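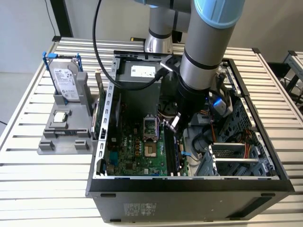

Fig. 1. Cell at Dolden, arm over the open desktop case. Drive and CPU in the fixture at left.

Handout 6 — Learning contact-rich disassembly and reassembly from demonstrations
Notes by Margus Lepik. Rough, corrections welcome. Read before Sunday if you're presenting.

Where we were: last handout did free-space motion and why it's mostly solved. Contact is the hard part. Insertion, seating, latching, pulling things out without bending them.

The task
Desktop PC, case on its side, cover off. Parts to place: CPU into socket, 3.5-inch drive in its blue caddy into the cage. Parts start in the printed fixture so start poses are known to within fixture slop. The case is NOT fixtured to the same tolerance. That's on purpose, otherwise you could just replay a trajectory and go home.

Why a PC? Cheap, lots of the same model around, tolerances go from sloppy (drive cage) to very tight (socket). One object, several kinds of contact.

The method (Rebane)
Two stages. Write these down, they come back in the homework.

Stage 1: coarse policy. Input is wrist camera + joint state. Output is a short chunk of end-effector poses. Plain imitation, nothing clever. Gets the part near the goal and hands over.

Stage 2: contact policy. Adds force at the wrist. Output is a pose offset plus a stiffness, per axis. So the policy can say "soft sideways, firm down" while it searches for the socket corner. Stiffness labels aren't demonstrated directly — they're recovered from how much the operator's hand gave way during contact. See the derivation on the board, I'll scan it.

Handover is a learned switch, one number between 0 and 1. Threshold fixed, not tuned per task. People always ask.

Data
1,147 demonstrations in total, all teleoperated. 382 of those are CPU placement, the rest is the drive, both directions (in and out). Collected in January. Failed demos kept but flagged, stage 2 uses them for the switch only.

Operators were told to pause before contact. Not all of them did. This matters, see below.
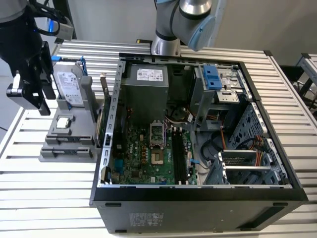 Fixture details, for those building one in the lab section: the drive stands upright so the caddy can be gripped from the top. CPU sits low in its own pocket, heat spreader up. Leave clearance for fingers on two sides of the chip, our first print didn't and the gripper kept catching on the pocket wall.

Evaluation
550 trials, both tasks, case moved between trials. Compared three ways:
- full method
- stage 1 only
- stage 2 with stiffness held constant

What came out: stage 1 alone handles the drive more often than you'd expect and is close to useless on the CPU. Constant stiffness is fine on the CPU but jams on the drive rails. Full method is best on both, the gap is bigger on the CPU. Numbers per condition are in the tables sheet.

Typical failures
- chip rotated a few degrees at grasp, policy never recovers becuase nothing in the demos shows a regrasp
- switch fires late, arm touches down while still stiff. Traced to the demos with no pause
- caddy rail rides up over the cage edge. Force signal looks almost like a good insert for the first part of the motion

Open questions
Does the stiffness head transfer to other parts? The Caltora group tried it on connector mating and got mixed results, but their wrist sensor is noisier. Troltalley has a version with no switch at all, one policy end to end, needs far more data. I think the switch is worth keeping, argue with me.

Homework
1. Derive the stiffness estimate for one axis. State what you assume about damping.
2. Pick one failure above and propose a change to data colection only. No change to the model.
3. Sketch a fixture for a memory module. Mark the grasp faces.

Due start of next lecture, paper is fine.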